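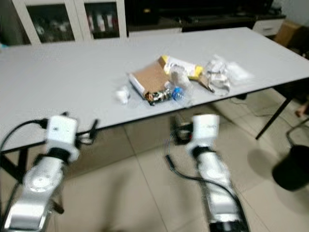 Covness shared room: progress report to Bandier, June

Dear Hayley Nuttall,

The recycling work is moving, if not at a gallop. Of the £3,167 you awarded us, most has gone on bins, labels and the new collection with Saraç, who take card, cans and plastic bottles on the same round and have so far been patient with us.

The long grey table remains the heart of the operation. Everything lands on it first: cardboard boxes on their sides, cartons, a drinks bottle with its cap still on, the odd small can. Sorting happens from there. We had hoped people would go straight to the bins, which are clearly labelled and were not cheap, but the table has seniority.

Cardboard is our success. Ekrem Kozan now flattens boxes with an enthusiasm we would like to see spread to other materials. Bottles are slower. Saraç want the caps left on, our old poster said to take them off, and both instructions were on the wall together for two weeks. The old poster has gone.

Cartons with more than one material in them still cause debate. Tuncak Somus bags, our name for the mixed sacks from the Somus order, are down to two per collection.

Tuncay Akgül has run the sorting session for 17 people, and Erdal Güneş has asked for it again in the evening for those who missed it. We plan to do so before the next report, and to move the bins closer to the table, having failed to do the reverse.

Hacer Karabulut
Covness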